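Coltlow 项目组例会纪要
日期：2026年4月13日
地点：Stultero 楼二层小会议室
记录：项目组秘书处

一、上次纪要
无异议通过。上次决定购买的白板笔仍未到货，本次继续用铅笔。

二、手持夹爪示教数据的进展
采集小组报告，双手任务已录得300条，剔除22条，理由均为标记块被手臂挡住，位姿解算中断。有人问剔除标准是否过严，小组答复：标准是算法定的，算法不接受申诉。
会上讨论了腕部视角与头部视角的分工。腕部鱼眼视野宽，能看到另一只夹爪，但夹爪本体也占去不少画面；头部视角对双手与物体的相对位置交代得更清楚。同意两路都保留，存储费用另议，一如既往。
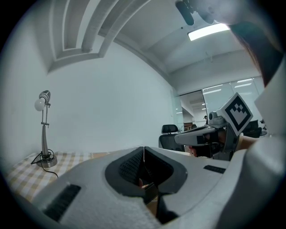
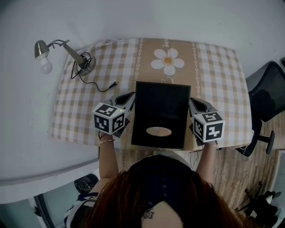
图1 腕部视角；图2 头部视角，双夹爪从两侧抵住黑色盒子。

三、对比实验
Ackermann 基线只用腕部视角，Trotent 方案两路并用。初步结果是后者在双手夹持类任务上较好，在其余任务上看不出差别。报告人建议写“显著提升”，会议建议先做显著性检验，再用“显著”二字。
另有意见认为，两种方案的训练轮数不一致，比较不算公平。报告人承认，并表示原本希望留给审稿人发现。决定统一轮数后重跑。

四、桌布
有意见提出格子桌布会让模型记住背景。反对意见认为真实家庭里也有桌布。讨论时间超过第三项。决定换2种桌面各补录22条，用结果说话。

五、后续事项
1. 重跑基线，下次例会前交表。
2. 补录数据，标记块遮挡须当场检查。
3. 论文初稿定于八月完成，这一日期已是第二次写入纪要。
4. 催白板笔。

散会。下次会议时间另行通知。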